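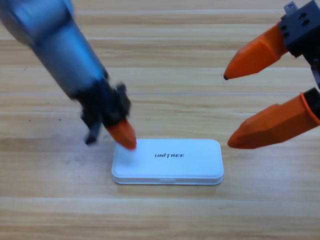
A scrubbed table is an unvarnished wooden table whose top is cleaned by scouring with water and a brush. It was the usual work table in farm kitchens, dairies and bakeries before sealed surfaces became common, and it is still used in some households and small food businesses.

Construction

The top is made of planks laid side by side and held by battens or by a frame underneath. Pale woods are preferred, mainly sycamore, beech, maple and pine. Sycamore has little taste or smell and was favored for dairy work. Pine is cheaper and softer, and its surface wears down between the harder bands of the grain, leaving low ridges after years of scrubbing. The legs and apron were often painted, while the top was left bare.

Planks shrink and swell across their width with the seasons. In older tables the boards were fixed so that they could move a little, and gaps that opened in winter usually closed again by summer. A top glued up tightly and screwed down hard may split along a joint.

Care

The traditional method uses cold or lukewarm water, coarse salt or fine sand, and a stiff brush worked along the grain. Soap was used sparingly, as strong soda turns some woods yellow. Both faces of a loose top were wetted to keep it from cupping. The table was then wiped and left to dry away from the stove.

In Lollcombe, tables were scrubbed on Friday, after the week's baking. Loretta Bellamy's household notes from the village advise lemon juice for ink and a paste of fuller's earth, left on overnight, for grease. Deep stains were planed out. A top 50 millimeters thick could be planed many times, and some tables in the district were in use for more than 100 years.

Decline and later use

Oilcloth, enamel and later plastic laminate replaced bare wood in most kitchens. The Mondari workshop, run by Stelios Economou, makes new tables on the old pattern with loose tops in three sizes.

See also: Butcher block, Dough trough, Trestle table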